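Hevside Residence Services Forum
Staff and Resident Discussion > Laundry, Linen and Clothing Care
Topic: Proposed change to the garment return procedure (Vostmont building)

linen_office_hevside
Posted Friday, 9:10 AM

This topic is opened to receive comments on the proposed change to the garment return procedure at the Vostmont building. Under the present procedure, personal clothing is returned to residents on hangers, and folded only upon written request. Under the proposed procedure, all knitwear, T-shirts and casual trousers would be returned folded, and hangers would be kept for dress shirts, suits and coats.

The change is proposed on two grounds. The hanger stock must be replaced every July at a cost of 2,790, and the wardrobe rails in the smaller rooms were not designed for the present load. Comments will be accepted until the draft is sent to the residence manager. Please keep comments to the procedure itself. Complaints about individual missing items should be filed at the desk.

vostmont_4th_floor
Posted Friday, 9:52 AM

I wish to record my support for the proposal. Knit garments should not be stored on hangers for any length of time. The shoulders lose their shape, and the neckline follows. I have raised this matter with the office before and was informed that hangers were the standard.

I would ask that the draft state which fold is to be used. The word "folded" covers a great many practices, several of which leave a hard crease down the center of the chest.

R_Tenant_212
Posted Friday, 10:31 AM

I must disagree with the previous poster and with the proposal. The majority of residents in the smaller rooms have one narrow wardrobe and no chest of drawers. Folded clothing would have to be stored on the single upper shelf, which is already occupied by bedding. The office appears to have considered the rail and left the shelf out of its calculations.

If cost is the concern, the office may wish to consider asking residents to return hangers with each laundry bag. The Drutov building has operated in this manner for 3 years.

drutov_desk
Posted Friday, 10:48 AM

A correction regarding Drutov. Residents are asked to return hangers, but compliance is uneven, and the desk ordered 300 new hangers this year. The arrangement should not be cited as a solution without that figure beside it.

press_room_lead
Posted Friday, 11:20 AM

The press room has been asked to comment on the question of the fold.

For T-shirts, the garment is placed flat with the sleeves drawn out and the body smoothed by hand from the neckline to the hem. Each side is then brought in toward the center by one third, with the sleeve laid back along the fold. The garment is then folded from the hem in two movements. This produces no center crease.

For casual trousers, the legs are brought together lengthwise with the seams aligned, and the length is then folded in thirds from the hem. Pockets must be emptied and laid flat beforehand. Drawstrings should be tucked inside the waistband.

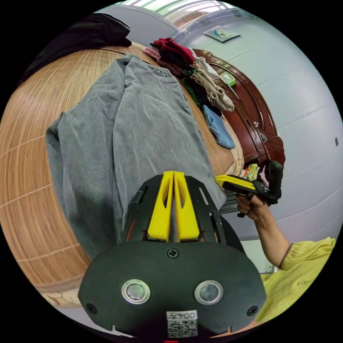
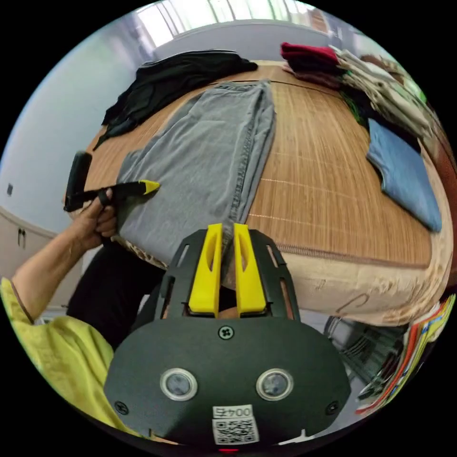
Gray long-sleeved T-shirt; gray trousers folded lengthwise.

Staff are reminded that folding must be done on a firm, dry surface wide enough to take the full garment. The counter beside the press is too narrow for adult long-sleeved items, and its use for this purpose has been the main source of uneven folds. The draft should provide for a proper table. A second table of the Haddadin pattern, as supplied to the sorting area, would be suitable.

vostmont_4th_floor
Posted Friday, 11:41 AM

The method given above is satisfactory to me, with one reservation. Folding in thirds suits light trousers. Heavier fleece trousers become bulky when folded in this way and will not stack. For those, a single fold at the knee is preferable.

press_room_lead
Posted Friday, 11:58 AM

The reservation is noted. However, two folds for one class of garment will slow the line and lead to sorting errors. The press room would prefer one rule for all casual trousers, even where the result is somewhat thick.

R_Tenant_212
Posted Friday, 12:15 PM

With respect, the discussion has moved to the method of folding before the question of storage has been answered. I repeat that the smaller rooms have no drawers. Will the office supply shelving?

I would also ask whether a resident may elect to remain on hangers. The present procedure allows folding upon written request. It would seem fair that the new procedure allow the reverse.

linen_office_hevside
Posted Friday, 1:30 PM

In reply to the points raised:

Shelving. The office has no budget for fixed shelving in this period. Hanging fabric shelves, up to 4 per wardrobe, may be issued from existing stock. These attach to the rail, and their load has been checked against the rail rating.

Election. The draft will be amended so that residents may remain on hangers upon written request, provided that they supply their own.

Fold. The press room method will be attached to the draft. Heavy fleece trousers will be referred back for a trial.

R_Tenant_212
Posted Friday, 1:44 PM

The requirement that residents supply their own hangers was not in the original proposal. I object to it and ask that the objection be recorded.

linen_office_hevside
Posted Friday, 1:50 PM

The objection is recorded.

drutov_desk
Posted Friday, 2:25 PM

Please confirm whether the amended draft applies to Vostmont only. Drutov residents have begun to ask at the desk.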